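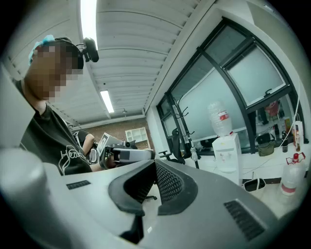 From: Malsha Munasinghe
To: collection list
Subject: Re: Re: Handheld episodes, what counts as one

Gert asked for this in writing, so I'm answering on the list. My replies are under his points.

Gert Sithole wrote:
> We have 2,956 episodes on the server from August. The loader
> rejects 211 of them. Most of the rejects are short, and I can't
> tell if they are false starts or if the operator meant to keep
> them. Can we agree on a rule?

I went through the 211. Nearly all are false starts: the operator pressed record, then noticed the object wasn't set up, and stopped. A few are real episodes where the task was just quick. Closing a drawer doesn't take long.

So the rule I'd like is that the operator marks it. If you stop and don't want it, press discard before you put the gripper down. Please don't leave it for the loader to guess from length. I have moved 21 of the rejects back into the good set by hand and the rest can go.

> Second, two people working in the same room. Do we keep the
> episodes where the other person is in view?

Yes. We have two operators working near each other in the main room and the wrist view will pick up the other person, their gripper, the windows and whatever is on the sill. That is fine for training. The policy has to cope with people moving in the background anyway. Faces get pixelated before anything leaves our machines. Omar's script does that on import, so if you copy files across by hand you are skipping that step. Don't.

What we can't keep is an episode where both operators touch the same object. The labels have one hand in them and we have no way to say whose it was.

> Third, do the head camera and the gripper need to start
> together?

They don't need to start together but they must overlap for the whole task. Start the head camera first, then the gripper, and stop them in the reverse order. Declan found a batch in the Lelorov folder where the head camera stopped before the place motion was finished. Those are usable for the wrist-only model and I have tagged them that way. Don't mix them into the paired set.

> Last one, failures. Roxana says keep, the Zomari notes say
> delete.

Keep. The Zomari notes are from the first version, when we only did plain imitation. If you drop the cup, carry on and pick it up again in the same episode if you can reach it. Those recoveries are the part we have least of. If you can't reach it, stop and mark it failed, which is a different button from discard.

Two things that Gert didn't ask. Please vary the start pose. A lot of the drawer episodes begin with the gripper in the same spot over the table and the model has learned that spot very well. And say the task name before you move, since the transcripts are how we sort them.

I'll put the rule on the wiki page tonight unless someone objects. Roxana, could you check that the Cenbridge people are on this list? Their last upload still had the old task names.

Malsha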